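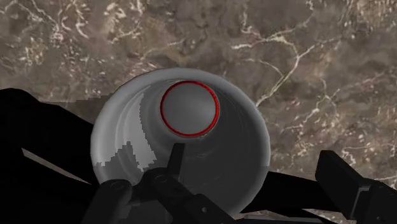
Bristgate Clinic's urine test for chlamydia starts 5/2/22, and the swab is retiring to a drawer, where few of us will visit it. You pee in a cup, you hand over the cup, you go home. A white cup with a red ring at the bottom would do fine, though ours are plainer and come with a lid, which we ask you to use. Please don't go for two hours beforehand. We need the first part of the stream, so heroic volumes won't impress the lab. Results come by text in four days, worded so dully that your mother could read them over your shoulder. Walk-ins are welcome at the Paucar Street door, and the first 200 tests are free.

Recent items
Condom sizes, a frank chat
Aren Room reopens in September
Parking at Jisemero House

We use cookies to remember your settings. Accept | Manage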